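I used to keep every snack and noodle packet in one deep drawer, and I could never find the one I wanted. Now it's clear plastic bins and nothing else – I can see what's running low before I write the shopping list.

Start by tipping everything out on a table. Put the noodles together, then the chips and crackers, and check the dates as you go. I had a soup mix from last November hiding under 40 tea bags.

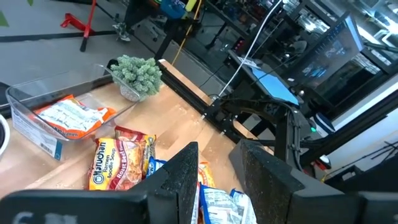 Noodle packets crush easily, so don't cram them in. I stand mine on edge like files, oldest at the front. My friend Vikas Dhillon snips the top off a shoebox and uses that, and it works fine!
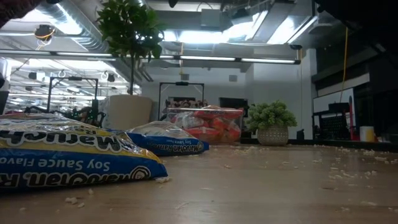 Rice crackers are the messy ones. Fold the bag over twice, clip it, and wipe the table with a barely damp cloth (a dry one just chases crumbs around).
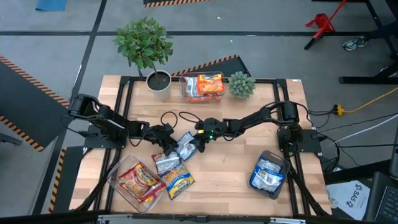
Labels are worth doing too, even if you only use masking tape and a marker. For the odds and ends that don't belong in a bin, I like a shallow tray – the blue-rimmed one is just right for a packet lying flat. Wash the bins in warm soapy water every couple of months and let them dry all the way before you refill them.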